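资产管理与成本决策
第六讲讲义:旧设备的账怎么算
修订日期:2021年3月15日

上一讲讲完采购,有人问我剩下的课是不是可以不来了。采购确实是一件资产一生中最风光的时刻:有预算,有比价表,有人签字,有人拆箱。之后的几年里它只会变旧,而会计的大部分工作恰好发生在这几年里。所以请继续来。

一、几个先要分清的词

账面价值,等于原值减去累计折旧,再减去减值准备(如果有人愿意承认减值的话)。
可变现净值,是把它卖掉之后扣除各项处置费用,手里剩下的钱。
使用价值,是它继续替你干活能带来的好处,折成今天的钱。
这三个数字碰巧相等的情形,我只在教科书里见过,而且是我自己编的那一本。

经济寿命和物理寿命也要分开。一台台式机通电能亮,说明物理寿命还在;开机时间够泡一壶茶,说明经济寿命值得讨论。折旧年限取的是前者与后者中较短的一个,实务中则常常取“去年填的那个”。

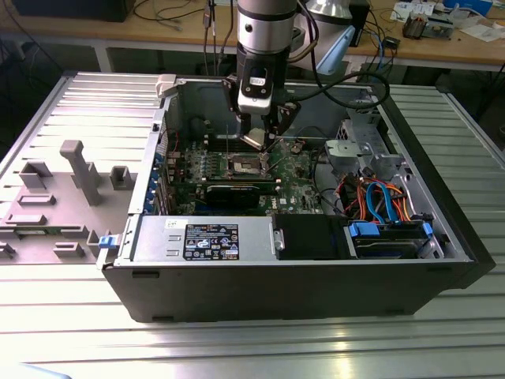

二、贯穿本讲的例题

Selura 是一家做图纸外包的公司,购入一台台式工作站,原值 600,预计使用五年,预计残值 100,按直线法折旧。题中金额一律不写币种,免得大家把精力花在汇率上。

每年折旧 =(600 − 100)÷ 5 = 100。
用满三年后,累计折旧 300,账面价值 300。

到这里没有难度。麻烦从第四年年初开始:绘图部嫌它慢,要求换一颗更快的处理器,报价 60。财务部的第一反应是问能不能不换,第二反应是问这 60 记在哪里。

三、费用化还是资本化

判断的原则写在准则里,大意是:后续支出如果满足资产的确认条件,就计入资产成本;不满足,就计入当期损益。翻译成办公室里的话:
甲类,清灰、重新涂导热膏、拧紧松掉的螺丝,属于日常维护,进费用。
乙类,用同等规格的部件替换坏件,要看这个部件是不是单独核算过,以及金额是否重大。多数小公司直接进费用,审计师多数时候也愿意早点下班。
丙类,换上的部件明显提高了性能或者延长了寿命,资本化,同时把被换下的那部分账面价值转出去。

丙类后半句是历年考卷上丢分最多的地方。大家都记得把新的加进来,很少有人记得把旧的请出去。于是账上的那台机器越修越贵,理论上装着两颗处理器,运行起来仍然像只有半颗。
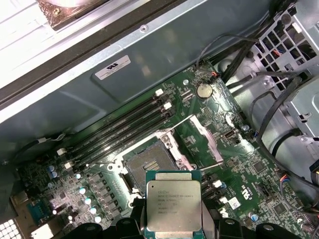 图2 Intel Xeon 处理器与掀开压板的插座

回到例题。假设被换下的处理器在更换日的账面价值为 40,没有变价收入,新处理器 60 满足资本化条件,剩余使用年限仍为两年,残值不变。

更换后账面价值 = 300 − 40 + 60 = 320。
以后每年折旧 =(320 − 100)÷ 2 = 110。
转出的 40 计入当期损失。

会计处理上,更换期间如果停用时间较长、需要转入在建工程,就先转。换一颗处理器通常用不着,除非贵公司的审批流程本身就像一项在建工程。

旧部件的账面价值从哪里来?这是个好问题,答案令人失望:如果入账时没有分项,就只能估计。可以按购入时部件价格占整机价格的比例分摊,也可以用现在的重置成本往回推。两种方法会得出两个数字,请选一个,写清依据,然后年年都用它。前后一致能替你挡住大部分质询。

四、沉没成本:知道归知道

更换决策和记账是两件事。记账要看账面价值,决策则几乎不看。

Trarley 的行政主管在讨论会上坚持不肯处置一台旧机器,理由是“账上还有那么多”。请注意,账上的那一串数字是过去花掉的钱还没来得及进利润表的部分,它对未来的现金流没有发言权(所得税影响除外,税务局永远有发言权)。

正确的比较方法只有一张表:
方案一,继续使用:未来维修支出,停机造成的损失,期末残值。
方案二,升级后使用:升级支出,节省的工时,期末残值。
方案三,处置并购新:新机支出,旧机处置净收入,节省的工时,新机期末残值。
三个方案的年限要拉齐。拿用两年的旧机器和用五年的新机器直接比总额,结论总是旧机器便宜,这样的报告我每学期都会收到几份,字体还都很漂亮。

年限不同的时候,把各方案净现值换算成年金再比。公式在第四讲讲义里,我不再抄一遍,抄一遍也不会提高出勤率。

常见的抵赖方式如下,供辨认:
“都修到这一步了,不接着修可惜。”
“当初买的时候可是最高配。”
“再撑一年就提完折旧了。”
第三句最有迷惑性,听起来像专业意见。提完折旧这件事不产生一分钱现金,它只让一行数字变得好看。

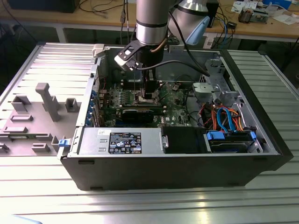
Deepak Pandey 读完上一版讲义后提出,节省的工时不应当全部算作收益:绘图员等待软件打开的那几分钟里,人其实在回邮件,机器变快以后,邮件还是要回的,只是换个时间回。他建议把这一项打折计入,并且单独列示,让读报告的人自己决定信多少。

我接受这个意见,这一版照改。工时节省请分成两行:能减少加班或外包支出的,按实际可减少的金额计;只是让人心情变好的,写在备注里。心情很重要,但它没有发票。

五、残值:全表最诚实的谎话

残值是五年前的某个人对五年后的市场所作的猜测,此人多半已经调岗。准则要求至少每年年末复核一次,复核的标准动作是打开去年的表格,把年份改掉。

Chaturvedi 的资产清册里有一批机器,残值率从入账起就没动过。到了 10 月集中处置,回收商 Skurura 只按整机收,不看配置,清册上的残值与到手的钱之间的差额一次性进了损益。管理层问这笔损失是谁造成的。严格地说,是时间,外加几次没有认真做的复核。

处置有两条路:整机出售,或者拆件出售。拆件的总价往往更高,于是课堂讨论里总有人选拆件,选完就忘了三样成本:拆的人要付工资,拆下来的东西要测试,测试合格的要有地方放到卖掉为止。存储介质还要另算数据清除。把这些扣完再与整机报价比较,答案有时会翻过来。

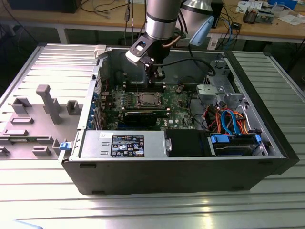 拆件还有一层核算上的麻烦。留作备件的部分要从固定资产转入存货,按成本与可变现净值孰低计量。柜子里的备件有一种神秘的性质:入柜时人人说将来用得上,盘点时人人说没见过。建议给备件也定一个年限,到期仍未领用的就认减值,不必等到换柜子那天。

另有一点容易混淆。处置固定资产的净损益,与日常经营收入分开列报。有学生在作业里把卖旧机器的钱计入主营业务收入,使 Selura 当期业绩大幅改善。我给了想象力分,没有给别的分。

六、作业

1. 沿用第二节例题,假设新处理器使整机剩余年限由两年延长到四年,残值改为 60,被换下部分的账面价值仍为 40。计算更换后每年折旧额,并写出更换日分录。
2. 条件同上,但这 60 的支出被误记为当期费用,旧件也未转出。说明对当年利润和期末资产各有什么影响,不考虑所得税。
3. 找一件你自己舍不得处置的旧东西,按第四节的表格列出三个方案。允许结论是继续留着,但理由里不得出现“当初”二字。

提交格式用表格或手写均可。第 1 题请写过程,只写得数的,我会假定你是问别人要来的,并且默认那个人也忘了把旧处理器转出去。

下一讲讲租赁,请先读教材相应章节。读不懂属于正常现象,准则起草的人也修订过好几次。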